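On the Keeping of a Parish Footpath

2026-08-11

It is now two years since I undertook to walk every public path in the district of Travby and to set down their condition in writing. The present entry concerns the path from the old dairy at Kollov to the ford, which has been the subject of more letters to this site than any other. I have tried to answer those letters individually. Where I have failed to do so, I ask the writers to accept this account in place of a reply.

The path appears on the oldest district map I have been permitted to consult, where it is drawn as a double line and marked as fit for carts. It leaves the lane beside the dairy wall, follows the lower edge of two fields, passes through the wood known as Pešek, and comes down to the water a short distance above the present footbridge. Its full length, measured with a wheel, is 792 metres from the dairy gate to the first stone of the ford. Older notices give a longer distance, and I believe they were measured from the church.

The first section is in good order. The surface is firm, the hedge has been cut back to a proper width, and the stile at the first field boundary has been given a new step. The step is a little high for shorter walkers. I have written to the landholder on this point and have received a courteous answer, in which he undertakes to look at it after harvest.

The second section is less satisfactory. The ditch along the lower field no longer drains into the brook as it was meant to do. It has filled with leaves and soil over many seasons, and in wet weather the water finds its own way along the path. Walkers have responded by stepping up on to the crop, and there are now in effect two paths, neither of them good. A ditch of this kind wants clearing by hand from the lower end upwards, so that the water may leave as the work goes on. To begin at the top is to make a pond and then stand in it, as I can confirm from my own efforts in an earlier year.

I should say something here about the way in which these entries are prepared. Notes are made on the walk itself, in pencil, and are copied out the same evening at the kitchen table while the order of things is still clear in the mind. I do not trust notes that have been left for a week. A remark such as "gate bad, see left" may seem perfectly full when it is written beside the gate, and means almost nothing by the following Sunday's post - or would do, if there were such a post. 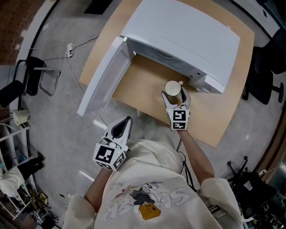
The copying also brings to light the matters one has neglected to write down at all. On the occasion of this walk I found that I had recorded the state of every post and rail as far as the wood and had made no mention whatever of the waymarks. A second visit was therefore required. I was joined on it by Norbert Slanina, who walked the path to school as a boy and who remembers it with a hard surface for its whole length. His recollection agrees with the map. He was also able to show me where the cart track formerly left the present line, at the corner of the wood, and climbed by an easier slope to the right. The bank there is still plain to see once it has been pointed out.

The waymarks are as follows. The post at the dairy is sound and its arrow has been repainted in yellow. The next, at the field corner, leans towards the hedge and is hidden by bramble from early summer. The mark at the entrance to the wood is painted on an ash tree which has since lost a good deal of bark, and the arrow with it. A stranger arriving at this point would very probably continue along the field edge and come out at the Clornatov road, where there is no verge. I regard this as the most serious defect of the whole route, and it would be put right by one short post and an hour's digging.

Within the wood itself the going is pleasant and requires little comment. The ground is dry under the beeches. One large bough lies across the way and has been there long enough for a smaller path to form around it. I have some sympathy with those who would leave it where it is, but the detour passes close to the top of the bank, and the edge is soft. It should be sawn through and the pieces rolled aside.

The descent to the ford has been the chief cause of complaint, and the complaints are fair. The steps were cut into the clay and faced with boards held by pegs. Several boards have worked forward, leaving the pegs standing proud of the tread, where they are easily caught by a boot. I would ask anyone coming down in poor light to keep to the left-hand side, where the roots of an alder give better footing than the steps do. The handrail should not be relied upon at its lower end.

Of the ford I can report only that the stones are in place and that the water stood well below them on both of my visits. Those with small children may prefer the footbridge, which can be reached by the narrow track downstream.

A copy of these observations has been sent to the district office, together with a sketch showing the position of the missing waymark. Should a reply be received, it will be added beneath this entry. I intend to walk the path once more in October, when the bracken is down and the line of the old cart track can be followed further up the slope. Readers who hold photographs or papers relating to the Kollov dairy, in particular any that show the lane before the wall was rebuilt, are invited to write to me at the usual address. Originals will be returned by hand.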